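Stuff on top of the fridge: yes or no?

Forum: Small Rooms, Home Offices & Studios

lallar_jen
Posted Aug 5, 2021
OK so I need opinions. My work room is tiny and I finally squeezed in a two-door fridge (freezer up top) right next to my desk. Love it, never going back to walking downstairs for a cold drink. But now the top of it has become The Place Where Things Go. Tape, mail, a bag of clothespins, half my vitamins. Do you all leave the top bare or do you put up a basket or something? My husband says bare. I say it's free storage!

pludberg50
Bare. I kept cereal up there for years and it's warm on top of mine, so everything went stale. Plus you forget it exists. I found a jar of sprinkles from a December two moves ago.

NadineTwal
Going to disagree with pludberg50 a little. I've got nearly the same setup as Jen, a silver fridge against the back wall with a long white desk running up to it, and tall pale gray cabinet panels above. I went bare for a whole winter and all that happened was the clutter moved onto the desk, where I have to look at it while I'm trying to work. 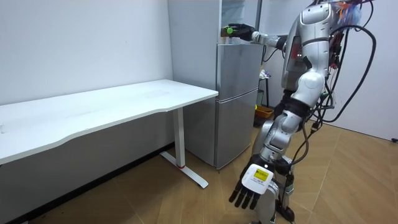

So my rule now is small things only, and only things I use every day. If I can't grab it without a step stool it doesn't get to live there. The flat top is a pretty good height for that, and light-colored doors nearby mean anything bright stands out right away, so I notice when stuff starts piling up. I wipe it down on laundry day. You would not believe the dust — or maybe you would.

grorkitz
Check your manual before you put a basket up there!! Some fridges want clearance around them and mine is one of those. I had a stack of 13 placemats shoved up against the wall behind mine and my sister-in-law about had a fit.

lallar_jen
Ugh, the manual. It's probably under the pile on top of the fridge lol. Nadine, do you use a tray or just set things down loose?

NadineTwal
Loose for now. I tried a tray and it turned into a bigger pile with edges.

pludberg50
"A bigger pile with edges" is every tray in my house. Still voting bare though. You've got a long desk, get a drawer unit under it and call it a day. Mine was 50 bucks used.

salameh_t
Drawers under a desk are where my knees go, so no thanks. I'm with Nadine. I did put down a sheet of shelf liner so things don't slide when somebody slams the freezer (teenagers). Cut it a little short of the front so it doesn't curl over the door.

lallar_jen
Ooh, shelf liner. I have a roll of that somewhere. Clearing the whole thing off tonight and only the vitamins and the tape are going back. Husband gets the clothespins.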